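Home Food and Places Drinks For Schools Ask Us

How a food gets a place in its name

Many foods carry the name of a town or a country. Some were first made there. Others were first made somewhere else and only became well known in that place. This page explains how a name can become attached to a food, and why the name does not always tell the whole story.

Suppose that a baker in the village of Fleltach makes a flat oat bun with currants. The people of the village simply call it a bun. They have no need of a longer name, as it is the only bun they buy. One April, a trader carries a basket of these buns to the market at Whiteley. The shoppers there already have a bun of their own, so they need a way to tell the two apart. They begin to ask for "a Fleltach bun".

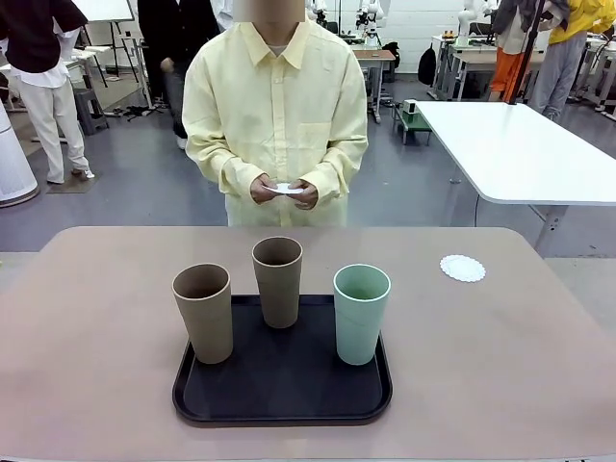 The name was therefore given by the people who bought the bun in another town. This happens quite often. A place name is most useful to people who live outside the place.

Now suppose that a café owner in Gallance tastes the bun and likes it. She adds lemon peel, puts it on her menu and sells 200 in a week. Visitors to Gallance take the recipe home and call it "Gallance bun". The same food now has 2 names, and both of them are partly right. One name tells us where the bun began. The other tells us where many people first tasted it.

Recipes also change as they travel. A cook may not be able to buy oats, and may use wheat flour instead. Another cook may prefer dates to currants. After many years the bun sold in one town may taste quite different from the bun sold in the next – even though both came from the same oven long ago.
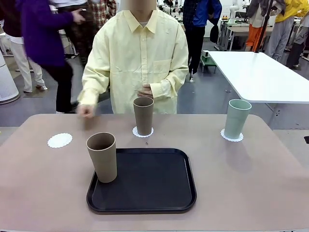
One young reader wrote to ask whether a bun made in Stuvier could still be called a Fleltach bun. Her brother had told her that it could not, and she thought this was unfair to the bakers of Stuvier.

The answer depends on the food. For some foods there are laws about names. A cheese or a ham may have a protected name, and then only makers who follow certain rules may use it. Often they must work in one particular area. For most buns, soups and stews there is no such law, and a cook in any town may use the name.

People who study the history of food look for old menus, shop lists and cookery books. The oldest recipe they find may not be the first one ever made, as many cooks never wrote their recipes down.

Words to know
Recipe: a set of instructions for making a food.
Protected name: a food name that only certain makers are allowed to use.
Trader: a person who buys and sells goods.

Page last checked: 5/20/25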